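September, 14:20. Yellow garment, bedroom set

Policy retrained on 1,467 demos, same eval as the 1,000-demo run. Bence on the stop button, me logging.

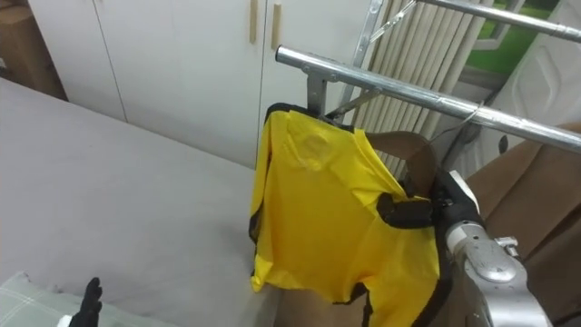

Head view, right hand on the yellow fabric at the rack.

Grasp point is what we score. Pinch near the right shoulder counts, anything on the hem is a miss. Csenge wants hanger contact logged separately. 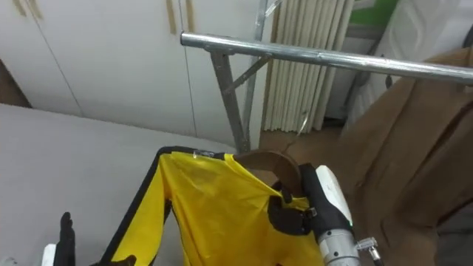
Side camera notes

Arm pose is easier to judge from here. The garment hung low over the pillow end
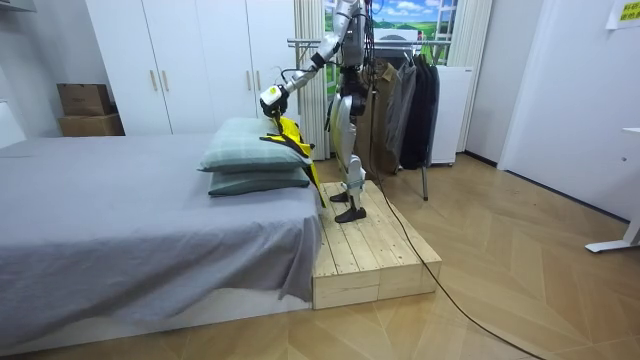
and I logged those steps as "low carry" so Casimiro can filter them. Threshold still to be agreed.

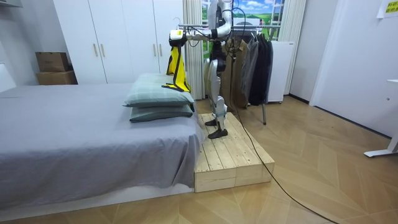
Side view, arm out near shoulder height, hem at the upper pillow.

To do: rerun with the step limit at 360, ask Anikó for the old labels.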